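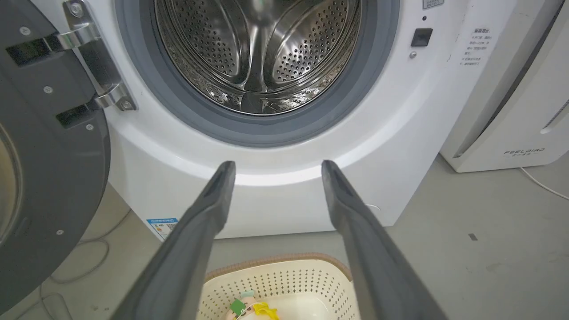 Tukance Laundry Practice Set
Good-practice cards and floor kit for two-arm robots working at front-loading washing machines

Product code: TK 561
Made by Jondon
Suits: parallel grippers with long fingers, wrist cameras, fixed or mobile base

We love laundry as a robot task. It has a hinged door, a soft seal, a deep drum and a load that never lies the same way twice, and all of it happens at a height where arms get into awkward poses. It also has plenty of ways to scrape a finger or pull a cable, so the Tukance set began as a list of house rules taped up beside our own machine. People kept asking for copies. Now it's a proper boxed set, and we're very pleased with how it has come out!

What's in the box
24 wipe-clean practice cards, A5
Floor marking tape, matt, one roll
58 cable tags, numbered
A logbook with 200 run pages
A wall sheet with the stop rules in large type

The cards, and how they run
Each card covers one stage of the work and fits in a pocket. The early ones deal with the floor: where the basket goes, how far the door swings, which leads cross the walkway. Mark the basket's place with tape and put it back on the mark before every run. Other appliances nearby count as part of the work area, and so do their power leads.
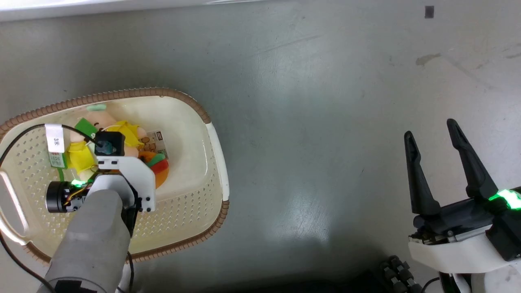

Cards 7 to 12 are all about the basket, and they're our favourites. Soft toys are brilliant practice items (they squash, they flop, they have labels and little tufts that catch), so there's a whole card on choosing where to grip one. Keep one arm clear and open while the other reaches in. Check that wrist cables have slack at the lowest point of the reach, then check again with the wrist turned. Take small hard items out first if the run is meant to be fabric only, and write down what was in the basket either way.

Then come the door cards. The rules here are short:
Door fully open before any arm moves towards the drum.
Fingers stay off the rubber seal.
No finger tip goes near the latch opening.
Read the maker's own stickers and follow their waiting time before opening. If they aren't in a language your operators read, put a translation in the logbook.
Machine switched off at the wall for loading practice, no exceptions.

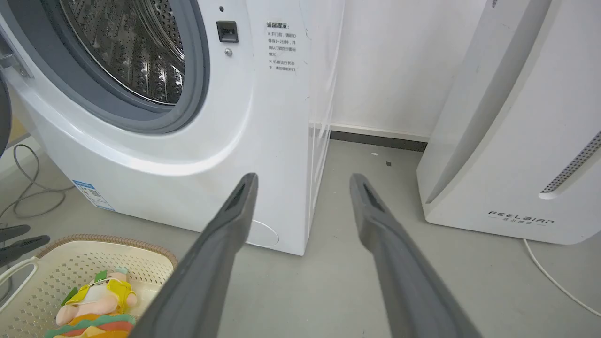 Approach speed has a card to itself. We ask for a pause at a set standoff point, a look through both wrist cameras, and only then the slow move in. It feels fussy on a Monday morning and after a week you do it without thinking. Gaps between appliances are treated as no-go areas for fingers unless the run plan says otherwise.

How it fits with your other rules
The cards are working practice. They sit underneath your risk assessment and your robot maker's manual, and where they disagree, the manual wins. The Hagedorn edition has the same cards with wider margins for site notes.

Languages: English, with blank cards for your own wording
Refills: logbooks and tape sold singly
Also in this range: Darnamari kitchen cards, for sinks, drawers and worktops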